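Two weeks with the Gosteo two-arm kit, and why I'm sending it back

2023-10-07

Filed under: kit, robots, money I nearly spent

I should say at the start that I wanted to like it. Anyone who has read this blog for a while knows I have a soft spot for small robot arms, and that the soft spot has cost me. The Gosteo is a pair of arms on a bench, each with a two-finger gripper, a camera at each wrist and one more up top, sold by Holten as something you can "teach by showing". You move the arms through a job by hand, it records what you did, you send the recordings away, and a trained version of the job comes back. It's aimed at small workshops that can't afford an integrator. I do the odd bit of paid advice for that kind of workshop, so when Tsakiris offered the loan of a kit at their trial room in Clendotley, I said yes before they'd finished the sentence.

The job they suggested was a bottle of water and a big green button. Pick up the bottle, put it down somewhere else, press the button to say you've finished. I've seen worse first jobs. I've also seen a lot of sales videos with a water bottle in them, and it's worth asking why it is always a bottle. 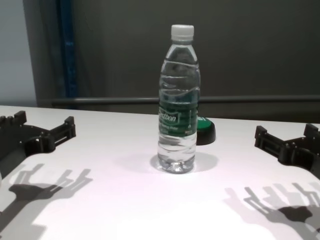 Bryony Sleath
Workshop adviser and part-time sceptic

My own theory is that a full bottle is the kindest object you can give a gripper while still looking a bit brave. It stands up by itself. It has a waist or a shoulder to grab. It gives slightly when you squeeze and it comes back. Clear plastic is hard for a camera, I'll grant them that, and a lot of older systems would have got in a muddle over it. But then it has a dark label right round the middle, and if I were a camera looking for something to aim at, I would be very happy with a dark label on a white table.

So I went in with a list of things that were less kind. More on those further down.

What you get for the money

Two arms, grippers fitted, the cameras, a box that runs it all, and a login. The table is yours to find. Tsakiris had a nice white one against a dark partition, which I'd also call kind. My own bench at home is brown, scarred, and has a vice on it that I can't shift. I asked whether that would matter and was told the system "adapts to its surroundings". I asked how many fresh recordings it would need to adapt, and that question went into a notebook and I never saw it again.

Setting up took me 55 minutes on my own with the printed guide. That's good. I've spent whole weekends on less. The cables are the right length, the arms came up first time, and the software found the cameras without me having to swap plugs about. Credit where it's due. If Holten sold just the hardware and a decent manual, I'd be writing a much warmer post.

The trouble starts with recording. You're asked for 200 good runs of a job before you send it off. Two hundred! For moving a bottle! I did them, over several afternoons, with the radio on. By the end I'd got rather fluent at it and rather bored, and I noticed my later runs were all the same: same grab, same path, same spot on the table. The guide says to vary things. It says so once, in a box on a page about something else, and I only found it after I'd finished. 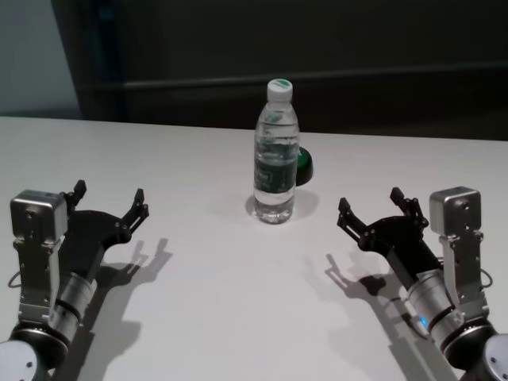

I also think the posture is going to put people off. You stand over the thing guiding both arms at once, and though each arm is light enough, my shoulders knew about it the next morning. Holten's site talks about "any member of your team" doing the teaching. Any member of your team with an afternoon free and a strong back, maybe. In most of the workshops I visit, the person who knows the job best is the one who can't be spared for a single hour, never mind several afternoons running.

Then you wait. The recordings go up (slowly, on a normal connection), and what comes back is a file you load into the box. Mine came back the next day, which was quicker than promised.

How it did

On the job as taught, fine. Better than fine, some of the time. It went to the bottle without dithering, it didn't crush it, and it set it down with a bit more care than I do. It used the other arm for the button and got that right too, nearly always. I had a friendly feeling towards it for most of a morning.

Then I got my list out.

Half-full bottle: all right, though it gripped a touch high. Empty bottle: knocked over, then a long pause, then a grab at the place where the bottle had been. Bottle with the label peeled off: hopeless, which rather supports my theory. Bottle lying on its side: it reached for it as though it were standing up, and I had my hand on the stop. With the button moved a hand's width to the left, it pressed bare table. It did this with great confidence. Nothing on the screen told me it had gone wrong, and the log had the run down as finished.

That last one is what bothers me. I don't mind a machine that fails. I've got a printer. What I mind is a record that says the job was done when it wasn't, as in a real workshop somebody would be reading that log in another room and believing it.

I put all this to the people at Tsakiris, who were perfectly nice about it, and the reply was that every one of those cases could be fixed with more recordings. I'm sure that's true. It's also what a gym says.
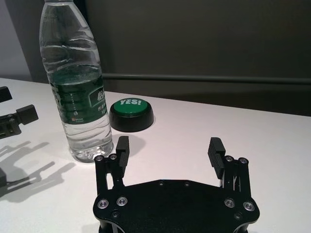 Could I use the kit for a real job if I only ever did that one job?

Possibly, if the job stays still. If the parts always arrive in the same place, look the same, and get put in the same box, the Gosteo would probably manage after enough teaching. But a cheap fixed gripper on a slide would manage that too, for less, and you'd understand it when it broke.

That is where I keep ending up with this product. The bit it's meant to be good at is the variety, and the variety is the bit you pay extra for. Which brings me to the bill.

The money

The kit itself isn't silly. I won't print the price I was quoted, partly because it moved between the first phone call and the second, and partly because Tsakiris asked me not to. The subscription is public, though: £200 a month, and that covers one trained job. Want a second job, pay again. Stop paying and the arms still move, but the jobs you taught them don't load. I had to read the contract twice to be sure of that. It's 11 pages and the line about it is near the back, under "continuity of service", a lovely phrase for switching something off.

Your recordings go to Holten and stay with Holten. They say they may use them to improve the product. So I'd be standing at the bench wearing out my shoulders, sending in my runs, and paying every month for the pleasure of helping them sell the next one. I asked if there was a discount for that. There was a laugh.

I'd also like a straight answer on spares. The fingers have ridged pads, and pads like that wear in any shop with a bit of grit about. There's no pad listed in the parts section. There's a whole gripper listed, "price on request". I requested. That was a fortnight ago.
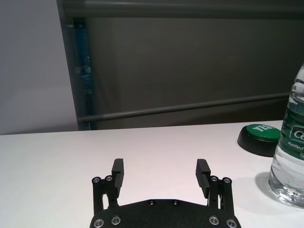 View from the wrist, with the "YES" button tucked in behind the bottle.

Things I did like, so that I'm not just being a misery

The wrist cameras. Being able to look along the fingers from the gripper's own side taught me more about my failed runs than anything in the software. Quite often the answer was that the bottle was half out of view as the arm came in. I moved my starting position and things got better for a bit. I'd happily buy a pair of those cameras and stick them on the arm I already own.

The stop button. Big, obvious, works at once. I've used industrial gear costing ten times as much with a worse one.

The printed guide, apart from the box I missed.

And the quiet. You can have a normal conversation next to it, which can't be said of my compressor.

Would I tell a client to get one?

Not this version. If you're a college, or you've got a curious apprentice and some slack in the week, go and have a play at the trial room, and take your own objects with you. Take something shiny and something floppy. Take the awkward part you curse every day, and ask them to teach that while you watch. If they steer you back to the bottle, you've learnt what you need to know.

Holten say a new release is due in February which will "flag uncertain outcomes", and I take that to mean it'll own up when it has pressed the table. I'd want to see that with the button moved before I believed it. I've asked for another loan when it's out, and Tsakiris haven't said no. My loan kit goes back to them this week, and the arms are already packed, minus one hex key I still can't find.

Comments are open. If you've had a pad price out of Holten, please post it.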